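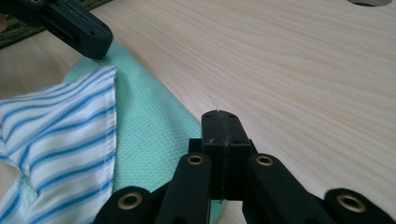
How long should you soak dried chickpeas before you cook them?
Overnight, in cold water with a spoon of salt, and longer if the bag is old.

Speaker notes, kitchen basics evening, 2020-01-31
Milagros Manzano

Slide 1. Welcome

Good evening and thank you for coming. My name is Milagros and I will talk about dried beans and chickpeas. I learned to cook them in Spanish, so if I forget a word in English, please help me. I will speak first and we will taste at the end.
(Wait until people sit. Ask who cooked dried beans this month. Ask who has a bag in the cupboard that they are afraid of.)

Slide 2. Why dried and not from a can

I have nothing against cans. I use them when I come home late. But with dried beans you also get the cooking water, and this water is half of the soup. You can put bay leaf, garlic, an onion cut in two. With the can, somebody already decided the taste for you.
The second reason is the texture. For a salad I want the chickpea firm. For hummus I want it so soft that it falls apart between two fingers. With a pot I can choose.

Slide 3. The soak 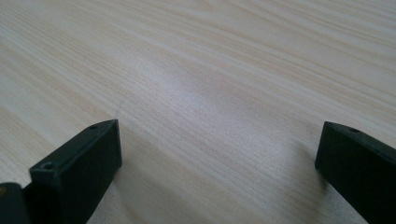

Pale wood grain, with bright light on the table

Use a big bowl. The beans will grow to more than double, and I have cleaned the floor more than once. Cover them with plenty of cold water. In a warm kitchen, put the bowl in the refrigerator.
Salt in the soaking water: yes. My aunt told me all my life that salt makes the skin hard. I tried both ways with the same bag, and the salted ones had softer skin. Rinse them after the soak and start with fresh water.
If you forgot to soak: boil the beans two minutes, turn off the heat, cover, wait one hour. It works well enough.
Red kidney beans are a special case. They must boil strongly for at least ten minutes before you lower the heat. Do not cook them from raw in a slow cooker. Please write this down.
(Say the kidney bean part two times. Last May people asked me again after the talk.)

Slide 4. The pot

Bring to a boil, take off the foam, then lower the heat until the water only moves a little. If it boils hard the whole time, the skins break and the inside is still not ready. Chickpeas usually take me between one and two hours. I know this is a wide answer, but an old bag can need much more.
Test five beans, from different places in the pot. If one is hard, continue.
Tomato, lemon and vinegar come only when the beans are already soft. Acid keeps them firm. Eusebio Olmedo put the tomatoes at the beginning of a stew for 50 guests, and we ate very late that night. He gave me permission to tell this.

Slide 5. Keeping them 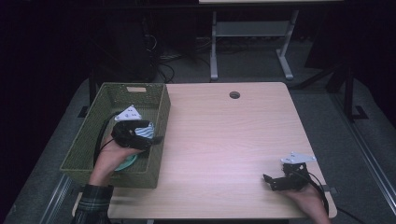 Green basket at the left side of the table

Let the beans cool in their own liquid, but do not leave the pot out all night. In the refrigerator they are good for three or four days. For the freezer I fill small boxes, beans and liquid together, with a little space at the top – the liquid expands. Write the name of the bean on the lid. White beans and chickpeas look the same when they are ice.

Slide 6. Three things to do with one pot

First day: warm, with olive oil, raw onion and black pepper.
Second day: soup. Blend one part with the liquid, leave the rest whole, add spinach.
Third day: dry them well with a towel and fry them in a pan until the skin is crisp. Paprika goes in after you turn off the heat, or it will burn and be bitter.

Slide 7. Questions

(If there is no question, start with baking soda: a small pinch in the water helps when your water is hard. Too much and the beans taste like soap.)
(Rodrigo Iglesias has the printed recipes. Tasting after this, chickpeas with spinach first, then the white beans. Tell people the white beans have garlic.)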